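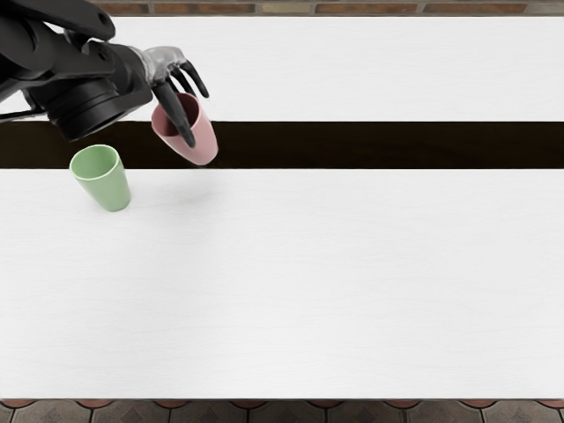
Sherif Soliman spent his first month on the Girard hand without cutting any metal. The arm and the black fingers existed only as a simulation model on a desktop computer at Bradside, the shared workshop where he rents a bench, and the test task was cup handling: approach, close, lift, set down, release.

The task was chosen for its geometry. A tapered tumbler has no parallel faces, so a grip that holds near the rim can slide when the load shifts toward the base. Thin walls also limit the force a finger can apply. Soliman wrote the contact settings by hand and ran 2697 trials before he ordered parts. Of those, 1021 ended in a clean release. Most of the failures came during closing, when one finger touched the cup before the others and pushed it out of reach.

Two changes followed. The controller, which Soliman calls Ezzat, now stops each finger at first contact and waits for the rest to catch up. The wrist also approaches at a steeper angle, which costs reach but keeps the knuckles clear of neighboring objects.

Parts for the physical hand came from Dendemetti, a small supplier that sells machined blanks and tendon cable to hobby builders. The palm is milled aluminum. The fingers are printed in black nylon, with steel pins at the joints, and each is driven by its own motor in the forearm. Total spending on the hand stands at 400 dollars, excluding the motors, which Soliman already owned.

Friction remains the weak point of the model. Printed nylon against a plastic cup slips sooner than the simulation predicts, and the bench hand dropped its first 5 cups at the same stage of the lift. Soliman has since glued thin rubber pads to the fingertips and is measuring them with a spring scale. The new values go into the model in May, along with a correction for cable stretch.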